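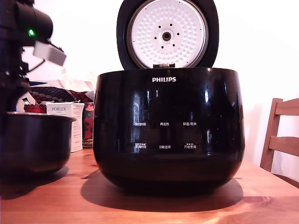
The rice cooker task: lid open, inner pot out on the table.

Drena Robotics Club – Frequently Asked Questions

What is the club?

We are an after-hours club for secondary and first-year college students who want to program a robot arm to do ordinary household jobs. The main project this year is the kitchen task set, which finishes with a team challenge in September.

Who can join?

Anyone aged 14 or older who is enrolled at a school or college. You don't need to have done robotics before. If you have never written any code, come to the beginner sessions with Nilmini Dewan first. You can move over to a project team whenever she and you agree you are ready.

When and where do you meet?

Sundays at 11 am in the Gunawardena Room, upstairs at the Algate Community Centre. Use the side entrance. The door code is changed each term and is sent out by email. Project teams can book the room on weekday evenings as well.

What does it cost?

There is no joining fee. Members pay for their own snacks and bring their own laptop. If you don't have a laptop, tell us when you sign up and we will lend you one for the session. Club laptops can't go home.

What is the rice cooker task?

Teams program the arm to return the inner pot to the cooker, close the lid and press a button named by the judge. Every run begins with the lid open and the pot on the table to the left of the cooker. A full run is scored out of 9: three points for the pot, three for the lid and three for the button. Part marks are given, so a team that only seats the pot still gets a score.

Is there food or water in the cooker?

No. The pot stays empty for all runs and the cooker stays unplugged. Teams that want to practise scooping can use dried beans in a separate bowl.

The buttons are labelled in Chinese. Do I need to read it?

No, but you do need to know which button is which. The panel has two rows of three:

Top row, left to right: 预约时间 (preset time), 再加热 (reheat), 保温/取消 (keep warm/cancel)
Bottom row, left to right: 定时时间 (timer), 功能选择 (function select), 开始/发酵 (start/ferment)

The judge calls the button in English. Please don't put stickers on the panel. Some teams train their vision code on the labels, and a sticker will throw it off.

My code keeps losing the edge of the cooker. What should I do?

The body is glossy black and picks up the light from the window as bright streaks. Knut Rothe's advice is to find the lid or the rim first and work from there. Try your code at different times of day before you change any settings. You may close the blinds in practice, but they stay open for the challenge.

Can we clear the other things off the table?

No. The box, canister and cloth at the back stay where they are during a scored run. We may shift them between rounds, so don't use the coffee grinder box as a fixed landmark. Two teams did that last year and had to rewrite their code at lunch.

How long is a run?

Each team gets 600 seconds, including any restarts. You can restart as often as you like, but the clock keeps going. Anyone can call a stop if the arm is about to hit something, and there is no penalty for a stop.

What software do we use?

Python, with a small library called Firkar that was written by past members. The setup guide is on the club drive. Install it before your first session if you can – the centre's wifi is slow.

How many people are on a team?

Three or four. If you sign up alone, Shafiq Jayasinghe will place you with a team. You can ask to be with a friend.

Are there safety rules?

Yes. Tie back long hair, take off lanyards and keep your hands off the table while the arm is powered. One person on each team holds the stop button and does nothing else during the run. New members do a short safety talk before they use the arm.

Can parents or friends watch?

Yes, at any Sunday session. Please stay behind the line of chairs when a team is running.

Can I use club work for a school assignment?

Usually, yes. Keep your own notes and say clearly which parts you wrote. Anoma Mridha can sign a participation letter if your teacher wants one. Allow a week.

How do I sign up?

Fill in the form at the centre's front desk and ask for program number 2608. Nusrat Akanda looks after enrolments and will email you a start date. If a session is full, you go on the waiting list for the next one.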